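The inventory sheet had 3 columns: item, condition, destination. Athina Theodorakopoulos had drawn it up herself on the back of a Gristelix invoice, and by noon on November 23, 2021, she had filled in most of the first column and none of the last.

The apartment was her uncle's. The lease ran out at midnight. Under the Prokopenko building rules, anything left inside after that became the property of the management, with a removal fee of up to 800 dollars charged to the estate. She had read the clause twice and initialed the copy.

She worked by category. Paper first, then textiles, then metal, then glass. Paper went into flat boxes with the dates facing out. Textiles were weighed on the bathroom scale and written down in pounds. Her uncle had kept the manual for every appliance he had owned, including a Zeltov dehumidifier that had been thrown away in March. She filed the manual under paper, condition good.

The mugs took longer than planned. Each one was wrapped in a single sheet of newsprint, handle first, and set rim down in the carton. She did not read the newsprint. When the carton was full she taped the center seam, then both ends, and wrote KITCHEN on two sides and the top.

After that came the question of the stand.
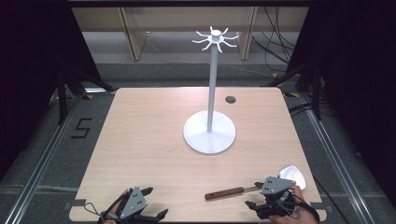 *The mug tree, with no mugs on it.*

It was white, eight hooks on a thin pole, and it did not fit any carton she had. The pole was too tall for the small size. The hooks caught on the flaps of the large one. She tried to unscrew the hub, turning it left with moderate force, and stopped when the plastic creaked. She entered it on the sheet as "mug tree, white, 1" and under condition she wrote "fine."

Under destination she wrote nothing.

He had assigned the hooks. She knew this from a letter, number 168 in the paper category, in which he explained the system to her mother. The hook nearest the window was for morning. The next was for guests. The one opposite was Athina's, although she had visited on only a few occasions and had taken tea in whatever was handed to her. The letter gave no reason for the arrangement. It ended with the price of heating oil.

She turned the base until one hook pointed to the window and counted across to the far side. It was the same as the others.

The Sovura van was booked for four. Its rate covered 3180 pounds, and by her figures she was well under. She carried the boxes to the hall in order of weight, heaviest against the wall. She swept the kitchen and closed the valve under the sink.

At ten to four she opened the carton marked KITCHEN, cut the tape along the center seam, and took out one mug. She unwrapped it, hung it on the hook across from the window, and put on her coat. Then she picked up the stand by the pole, holding the mug still with her other hand, and went down to wait for the van.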